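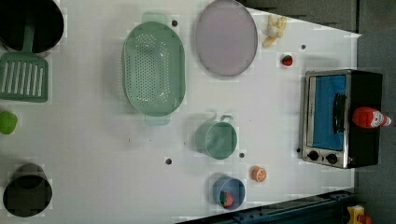 About Toruvau
Toruvau supplies robot manipulation kits and bench services to universities, TAFE colleges and research laboratories. The organisation was established to give teaching and research groups a dependable standard of equipment for tabletop work, together with the training and documentation needed to use it well.

What we provide
Our principal product is the Romel bench program. Each Romel installation is planned with the client and covers the work surface, the placement of the arm, the arrangement of cameras and the selection of objects to be handled. Kitchen tasks form the largest part of the catalogue. Toy food, bowls, plates, pots and small appliances offer a wide range of shapes and sizes, and they can be replaced at modest cost when they wear out.

The full object catalogue contains 400 items. Clients may order it complete or in sets of 20, and sets may be exchanged between semesters. Items are catalogued by colour, size and mass, and a printed record is supplied with every set.

Âu, our task library, is licensed separately. It holds 100 written tasks, graded from the placement of a single item to the clearing of a crowded table. Each task sets out the starting layout, the permitted variations and the criteria by which an attempt is to be judged. Instructors are free to adapt the tasks for their own courses.

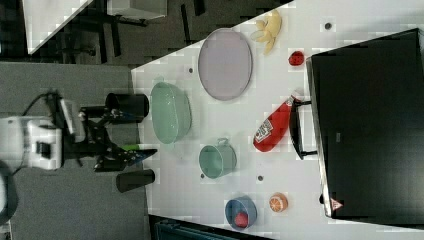

Kitchen set in use: robot arm at the table, with bowls, plate, pot and toy food laid out.

Our facilities
Layouts are assembled and checked at our Dondby workshop before they are released to clients. Visiting groups may book bench time at Dondby by the half day. Bookings include an induction, access to the catalogue and the assistance of a technician.

Our clients
Toruvau currently supports 43 teaching and research groups. Service agreements run for one year and cover calibration visits, replacement parts and telephone support during business hours. Intake for new agreements opens each September.

Safety and training
All operators complete our bench induction before working with an arm. Client organisations remain responsible for their own risk assessments, and our staff will assist with these on request.

Enquiries
Enquiries concerning Romel, Âu or bench bookings should be directed to the Dondby office. Quotations are valid for the period stated on the quotation.

Page last reviewed July 24, 2019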